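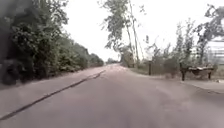 Com que frequência se deve inspecionar uma estrada de acesso com pouco trânsito?
Duas vezes por ano chega na maioria dos casos, uma em junho e outra depois das primeiras chuvas fortes, e mais uma visita sempre que passa maquinaria pesada.

14 de agosto de 2022
Por: equipa de manutenção Haworth
16 partilhas | 45 comentários

Lista de verificação: estrada de acesso, pavimento, berma e vegetação

Esta lista é a que usamos na estrada de acesso ao armazém Clurkura. Escrevi ao lado de cada ponto o meu comentário, para que a pessoa que faz a próxima visita saiba o que eu quis dizer. O português não é a minha primeira língua e peço que me corrijam se algum termo técnico não é o mais usado.

Antes de começar

[x] Colete refletor vestido e sinal de aviso colocado nas duas entradas.
Comentário: o sinal da entrada norte tem a base partida. Usei dois sacos de areia, mas é uma solução para um dia só.

[x] Ficha anterior lida.
Comentário: a ficha de junho está incompleta, falta a segunda página. Pedi uma cópia ao escritório e ainda não recebi.

[x] Material: fita métrica, giz, régua de fendas, caderno.
Comentário: a régua Wanix é boa, mas os números pequenos já se leem mal.

1. Pavimento

1.1 [x] Superfície geral do asfalto.
Comentário: asfalto cinzento claro, bastante liso. Há manchas mais claras, fracas, que marquei no desenho. Não lhes dou importância por agora, só quero comparar na próxima vez.

1.2 [!] Fendas e juntas.
Comentário: existe uma linha escura, comprida e estreita, que atravessa a estrada em diagonal. Pode ser uma fenda ou uma junta já selada, e a ficha antiga não esclarece. Quem for lá deve passar a régua em três pontos e escrever os três valores, também quando são iguais. Até termos essa medida, o ponto fica aberto.

1.3 [x] Buracos e abatimentos.
Comentário: nada a registar. Caminhei o troço inteiro nos dois sentidos - são 521 metros desde o portão - e não senti desníveis com o pé.

1.4 [ ] Reparações anteriores.
Comentário: não verificado. Segundo a fatura, a empresa Flarley trabalhou aqui com massa de selagem, mas a fatura não diz em que lugar. Se foi na linha do ponto 1.2, temos a resposta e podemos fechar os dois pontos juntos.

2. Berma

2.1 [x] Faixa lateral entre a estrada e as plantas.
Comentário: vê-se bem, é mais clara do que o resto do pavimento. Convém manter assim, porque as pessoas que vêm a pé usam esta faixa.

2.2 [!] Escoamento da água.
Comentário: deitei um balde de água em dois sítios. No primeiro a água saiu para a berma como deve ser. No segundo ficou parada alguns minutos. Repetir depois de chuva verdadeira, um balde não é prova suficiente.

2.3 [x] Terra e folhas acumuladas.
Comentário: pouca coisa, varri à mão perto do portão.

3. Vegetação

3.1 [!] Arbustos e árvores do lado esquerdo, para quem sai do portão.
Comentário: a vegetação é muito densa e forma uma sebe contínua até à borda da berma. A parte mais alta é a primeira, depois vai baixando ao longo da estrada. Recomendo cortar a base em 300 milímetros, em todo o comprimento. O corte da parte alta precisa de plataforma e deve ser pedido à parte.

3.2 [x] Árvore alta do lado direito.
Comentário: tronco fino, copa aberta e com poucas folhas. Não encontrei ramos secos no chão. Bati no tronco com o cabo do martelo e o som era cheio, mas isto é só a minha impressão - não sou especialista de árvores.

3.3 [x] Visibilidade.
Comentário: boa. A estrada é larga e segue a direito, vê-se até às árvores do fundo. O lugar onde eu teria mais cuidado é a saída do portão, por causa da sombra da sebe.

4. Postes

4.1 [!] Poste alto e fino junto à árvore.
Comentário: está um pouco inclinado para a esquerda. Penso que é um poste de serviço, mas não encontrei placa com o nome do proprietário. Não se deve encostar escada nem material a ele. Medir a inclinação com fio de prumo e guardar o valor.

4.2 [ ] Distância entre o poste e os ramos.
Comentário: do chão não consigo avaliar. Deixo por fazer e não escrevo um número inventado.

Trabalhos pedidos

Medição da linha escura: próxima visita.
Corte da base da sebe: antes das chuvas.
Fio de prumo no poste: próxima visita.
Base nova para o sinal norte: já encomendada.
Segunda página da ficha de junho: escritório.

Resultado da inspeção: estrada aberta, com quatro pontos em observação (1.2, 2.2, 3.1 e 4.1) e dois por verificar (1.4 e 4.2). O limite de velocidade interno não muda. As fichas em papel ficam na gaveta de cima do escritório, dentro da capa verde, e peço que não se tirem de lá sem assinar a folha.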